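Arum Community Help > Home Robotics > Kits and Services

Is the Brelitz handheld gripper kit worth renting for laundry demos, or should I pay for the full service?

Posted by foldingtable_nw
11/04/2026

I've been reading up on the two ways Brelitz sells its handheld data kit and I can't decide between them. The first is the plain rental. You get one hand-held gripper with a camera on it, a charger, a cable and access to the upload page. The second is the managed service, where they also write your task list, check every recording and send back notes. The service costs a lot more and has a minimum term of three months.

I want recordings of clothes being flattened, picked up and folded on a bed. Most of the sample material from these companies is on a clean table with one plain T-shirt, and my bedroom doesn't look like that. I have a patterned sheet and extra blankets on the bed, and I'm not going to clear everything off each time I record.

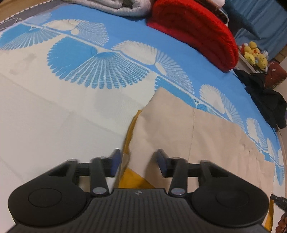

Fingers open above the bed, with the gray and red blankets folded along the far side.

What I need to know before I order:

Does the checking step reject recordings because of a busy background? The terms page says "workspace should be reasonably clear" and gives no more detail than that.

Can the fingers pick up thin fabric off another piece of fabric? On a hard table I can see how it would work. On a mattress I'm less sure, because everything sinks when you press.

Is the rental kit the same hardware as the service kit? The product page shows one gripper for both, but the part numbers in the two PDFs are different.

I already asked sales. They sent me the brochure again.

pegboard_k

I rented the plain kit for 26 days last winter and then moved to the service, so I've used both.

The hardware was the same in my case. The part number on the service kit covers the carry case and a second charger. The gripper had the same trigger feel and the same pads. If yours turns out to be different, ask them to swap it before the term starts, because they're slow about swaps afterward.

On backgrounds: none of my recordings were sent back for clutter at the edges. The ones that did come back had the camera turned away from the fingertips, or my other hand went in front of it. I had a full laundry basket in view for most of December and it was never mentioned. What they mean by "reasonably clear," as far as I could tell from the notes, is that nothing should be lying on top of the item you're working on unless the task says so.

Thin fabric on a mattress does work, but it takes practice. Coming straight down is the worst way to do it. You push the cloth and the sheet down together and then you close on both. Come in low from the side, touch one pad to the edge, and close slowly. If you've lifted the sheet too, open up and start again. Don't try to shake it loose, as the shaking makes the recording useless.
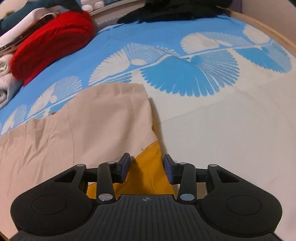 Task lists are the main thing you pay for with the service, and they're better than I expected. My first one split folding into separate steps with a start and end point for each, and it told me to choose my grip point before moving. That sounds minor, but it changed how I worked. On a garment with a beige body and a mustard panel, the curved seam between the two colors gives you a line to aim for, and you can set up with one fingertip over the cloth and the other just past its right edge on the pale part of the sheet. I'd have gone for the middle of the beige section before, and the middle is where I always got a handful of wrinkles and no fold.

Things I didn't like about the service: the notes took up to 7 days, the upload page logs you out if you leave it open, and the three-month term renews unless you cancel in writing. The rental stops by itself when you send the kit back.

My advice is to rent first. If most of your recordings are usable by your own standard, you don't need the service. If you can't tell whether they're usable, you probably do.

hallwaycloset

Drelmont does the same thing for less. I haven't used the Brelitz one. Drelmont's is heavier and the cable gets in the way, but support answers the same day. I think they only ship within the US.

majumder_repairs

We do bench repairs on these handheld units at Majumder, Brelitz included, so I'll stick to wear and parts.

Fabric work is easy on the fingers and hard on the pads. Lint packs in along the edge of the pad and it starts to slip on smooth cotton. Wipe the pads with a barely damp cloth after each session and let them dry before you put the unit in its case. No alcohol. It leaves the surface shiny and then you're buying pads.

Check the pivots once a week. Open and close the fingers with nothing between them and watch whether both sides arrive together. If one side lags, look for thread wound around a pivot before you touch any screws. Of the last units we had in for a lagging finger, 2 had nothing wrong with them except thread.

The rental agreement we've seen counts pads as a consumable and charges for them on return. The service agreement includes one set. Ask for that in writing — the brochure leaves it out. Also keep the cable clear of the bedding while you work, and hold the plug when you disconnect it. Bent connectors are billed under both plans.

foldingtable_nw

Thanks. Going with the rental and a spare set of pads. I'll post again if the part number question gets a real reply from sales.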